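Home » Still not packed

Still not packed

16/12/2022

Quick one because the kettle's the only thing in the kitchen not in a box and I've made tea, so. Sitting down for 10 minutes.

We get the keys to the Honby place in January. Which sounded like ages away when we signed and now very much isn't. Rent's going up to 1351 a month, I keep saying the number out loud in the shower. But there's a yard! And a bath! And a bus that goes past the end of the street, not the one you have to run up the hill for.

Progress so far - books done. Most of the plates done. Winter coats, done, then un-done when it got cold again. The shed I have not opened. I'm not ready for the shed.
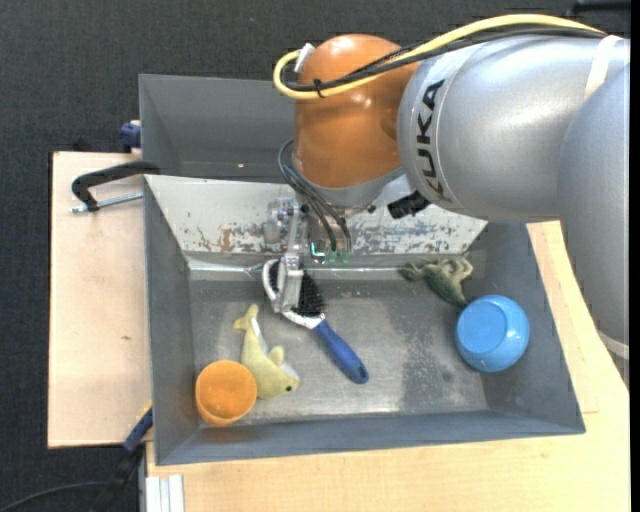

Stefaniia Tymoshchuk from downstairs has been a total star, she moved last year and still had all her boxes flat under the bed. Brought up nine of them plus a roll of tape that doesn't split down the middle when you look at it. Mine's from the dollar store and it's rubbish, don't buy it. She also told me to pack one bag like you're going on holiday, pyjamas, toothbrush, charger, a towel, and keep it with you on the day. Did not think of that. Would of been digging through boxes at midnight in my jeans.

Things I've found so far:

my good scissors (behind the couch)
a library book from Kadby, don't ask, I've emailed them
a 1000 piece jigsaw of a harbour, never opened, coming with us apparently
the other grey sock

The cat is not coping. Titik has claimed the box marked LINEN and gets very sour if you try to put linen in it. I've ordered her a new carrier becuase the old one's door pops open, and I'm not doing that drive with a cat loose under the pedals. Again.

Still to sort - the internet, changing the address on everything, whether the couch goes through the new front door. I measured the couch. Forgot to measure the door. Have asked the agent, no reply yet.

Right, tea's gone cold. Back to the cutlery drawer.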